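Slow to heal

Anyone who has nursed an older parent through a hip operation knows the wound can take its time. A cut that closes in a week on a teenager may still be weeping a month later on someone in their eighties. Doctors have known this for as long as there have been doctors. What they have had less success with is working out which part of the repair process slows down first.

The Sandholm ageing study set out to look at that question in ordinary people living at home. It enrolled 224 adults, and 102 of them were past retirement age. Each agreed to have a very small punch of skin taken from the inside of the upper arm, and then to have the spot checked until it closed.
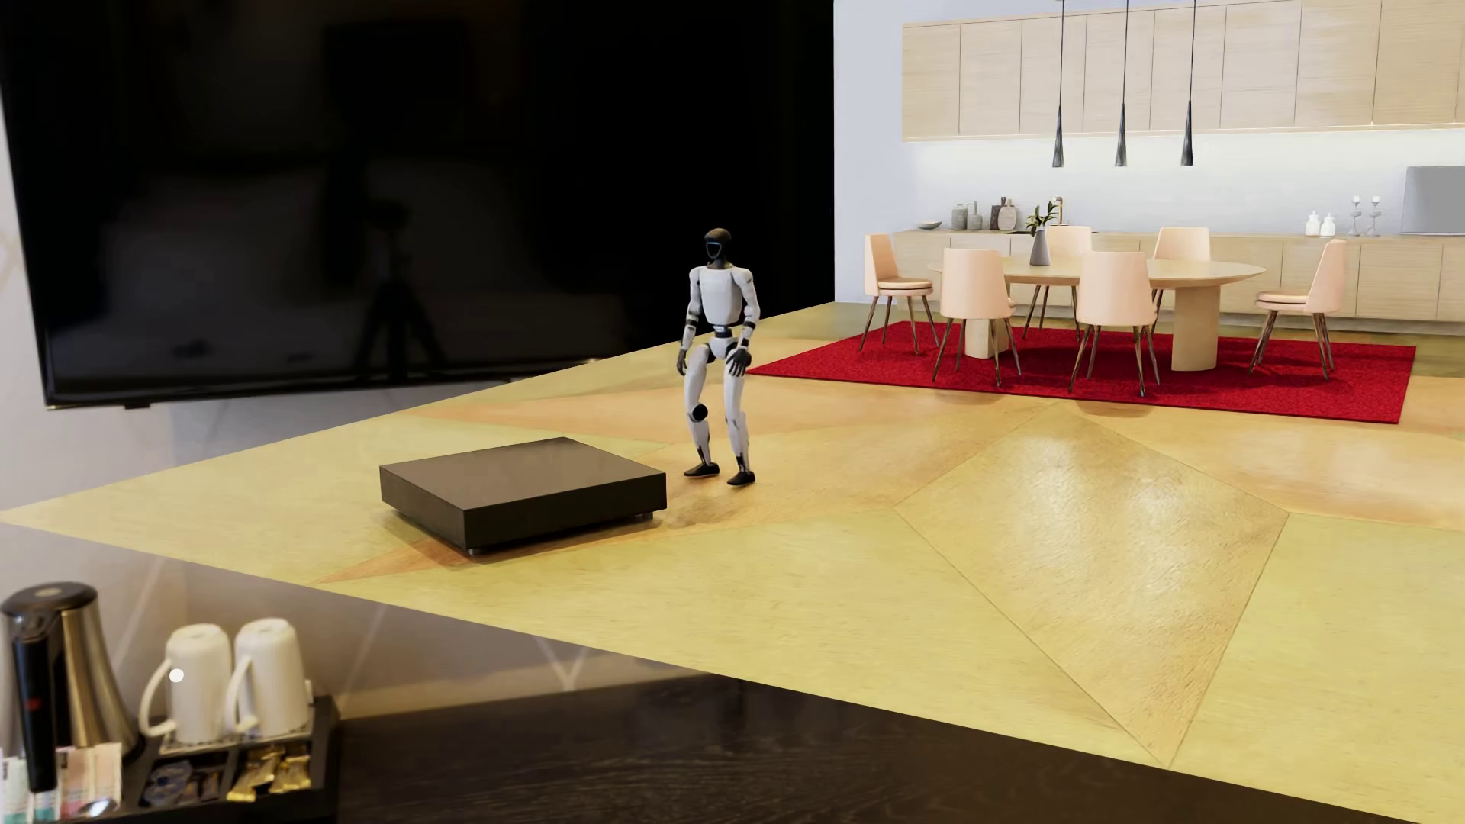
Vol. 8, Issue 2

The early part of healing looked much the same in everyone. Bleeding stopped, the area swelled and went red, and white blood cells turned up to clear away debris. The difference came afterward. In younger people the swelling settled and new skin began to creep in from the edges. In many of the older people the swelling stayed.

The team put this down to macrophages, the cells that first drive inflammation and later help shut it off. In older skin they seemed slow to make the switch. Samples were stained and read at the Naqvi laboratory, where the staff were not told the age of the donor.

Diabetes, smoking and poor diet all made things worse, as expected. Age still mattered once those were taken into account, though by less than the researchers had predicted. Several of the oldest participants healed at the same pace as people half their age.

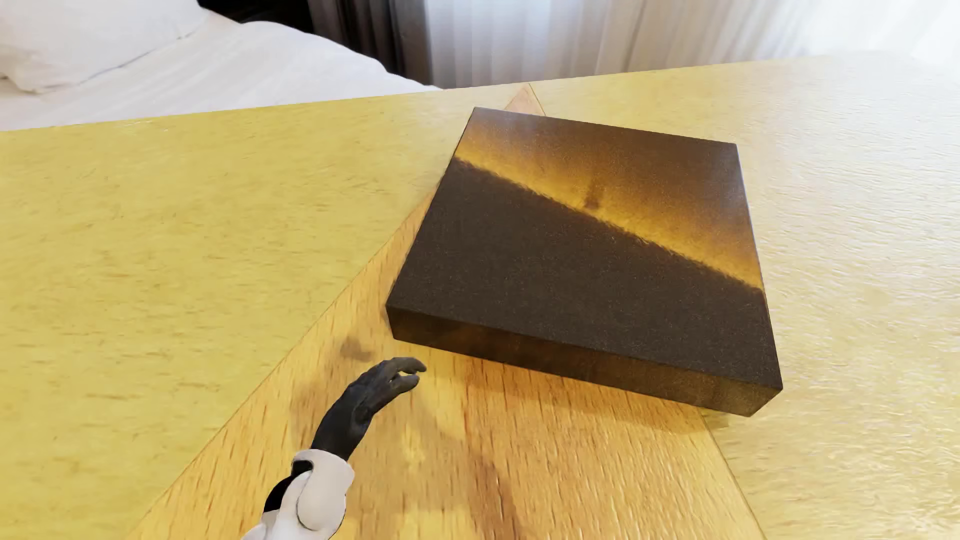 What might help

There is no pill for this. Flalis, a dressing meant to calm late inflammation, is being tested in a small trial, and its results are not in. An earlier gel called Stasero was dropped after it did no better than plain petroleum jelly. 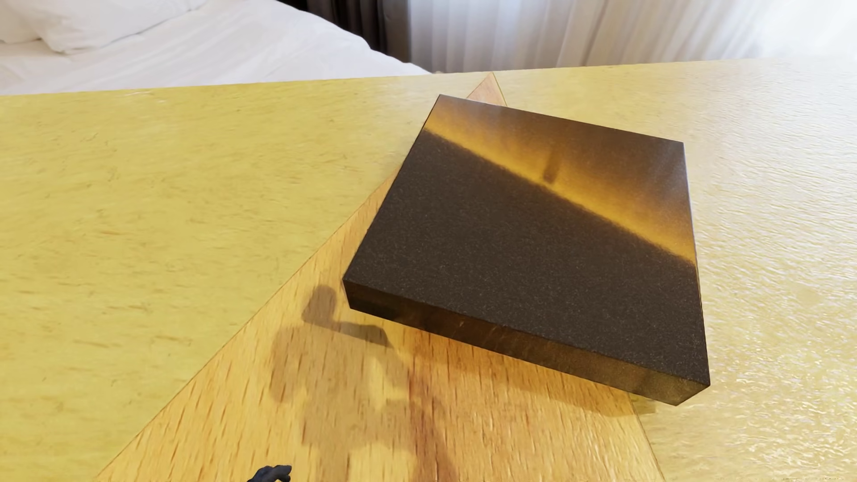
Plain petroleum jelly, for that matter, did fairly well. Keeping a wound moist and covered is still the standard advice from the study's nurses, along with eating enough protein, which many older people living alone do not.

The group plans to call its participants back in June for a second biopsy on the other arm. Anyone who has started a new medication will be analyzed separately, and those on steroids will be left out.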